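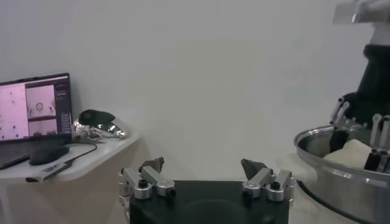 Can current two-arm systems do kitchen chores without a person stepping in? Simple pick-and-place steps are within reach, but full chores made of many such steps still need help in most homes.

4.2 Bowl clearing

Figure 3. Wrist view during a bowl-clearing trial. The two-finger gripper is open and holds nothing; at right, the multi-fingered hand reaches into the steel bowl.

The Prernidari task set asks the system to empty a round bowl of mixed items, soft and rigid. We trained one policy on 3000 demonstrations, recorded at the Hulme site, and ran 400 trials with a limit of 60 seconds each. A trial counted as failed if an item was dropped outside the bin or if the operator pressed stop.

Most failures came from soft items. The fingers closed on a fold, lost it on the way up, and the policy then repeated the same grasp - a pattern also noted by Ackroyd for the Trornar hand. Rigid items were dropped in 36 trials, mainly near the rim. The Rinuvis planner shortened the reach but had no effect on regrasping. Section 4.3 repeats the test with the bowl moved between trials.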